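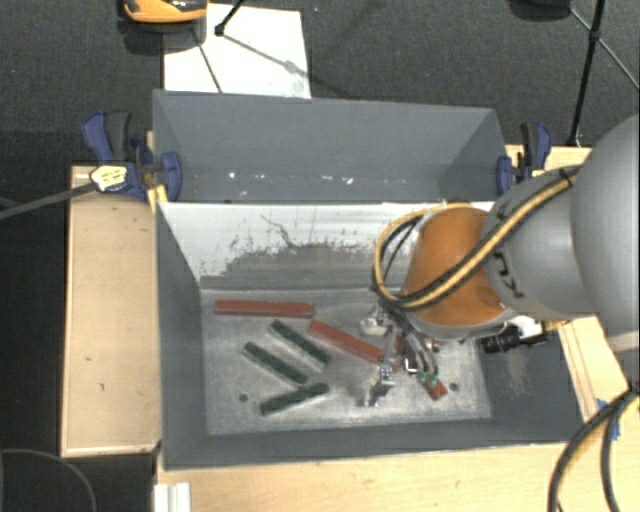
Lenham Match Records: Data Card

Contents
The dataset holds 3,352 play records from amateur football games in the Lenham league. Each row is one play, with down, distance, field position, play type and yards gained. Records cover 14 teams.

Format
Comma-separated text, one file per team. The column names are explained in columns.txt.

Known gaps
Penalty yardage is missing for 11 games. Kickoff returns were not recorded before October. Overtime plays carry the value 5 in the quarter column.

Permitted use
The records may be used for research and teaching. Use in betting products is not permitted.

Maintenance
Fanni Vida maintains the files. Corrections should be sent to Béla Virág with the game number and play number.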